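The ramen sorter, part two

Posted November 1, 2022

I said in February that I would believe in the sorting arm when I saw it put one packet of noodles in one bin without somebody standing over it. I have now spent more evenings on it than I care to admit, and I am still waiting to be convinced.

For anyone new: a few of us share workshop space in a big open office, and the build is two arms over a gray table. Maureen Rowbotham wrote the control code, which she named Nina. I did the wiring and most of the complaining. The job is to take instant noodles off the table and put them in plastic bins, a task I can do with my left hand while on the phone.

Noodles were Maureen's idea. I wanted wooden blocks. Her argument was that blocks are too easy and prove nothing, and I'll give her that one. A ramen packet is a miserable thing to grab. The wrapper is slick and wrinkled, the light bounces off it, and the clear window gives the software noodle to look at where it was expecting printing.

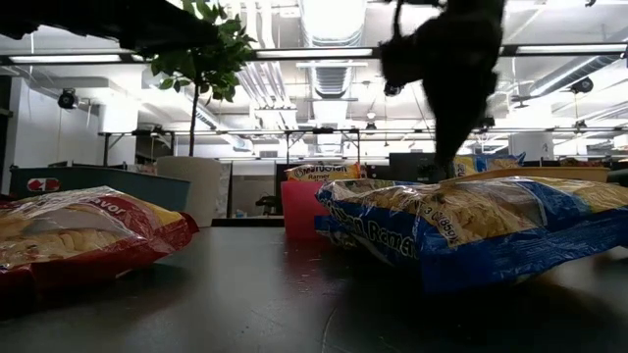
Gripper over the blue-and-white ramen, with the Maruchan standing farther back.

The fingers came from Jillen, bought secondhand, and they close either too softly or like a car door. We have rewritten the grip settings 3 times. Maureen's log says 1,201 attempts since we started keeping one, and she likes to quote the last batch, where 86 percent ended with the packet in a bin. Any bin, mind you. If you only count the bin it was told to use, the number gets a lot less fun, and she doesn't quote that one.

I also don't trust a score we hand out ourselves. A packet hanging half over the rim went down as a success until I made a fuss about it. Now the rule is that it has to stay put when the arm lets go – a low bar, but at least it's written down.

The bins have caused their own arguments. The teal one is long and low, so there's plenty to aim at. The pink one is narrower and deeper, and I'm sure the wrist clips the side on the way in. Maureen says it's the approach angle. We have a bet on it, two coffees.

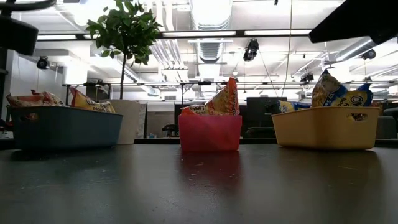

What's next

We're going to try the Sketel finger pads, which are softer and cost more than I think a piece of rubber should. I've asked that we change nothing else while we test them. Last time we swapped the pads and the lighting together and learned nothing from either.

Maureen wants to move on to Laltska, her name for the version that picks its own bin by reading the wrapper. I'd like the current one to do as it's told first. She has agreed to hold off until the pads are in – we'll see how long that lasts.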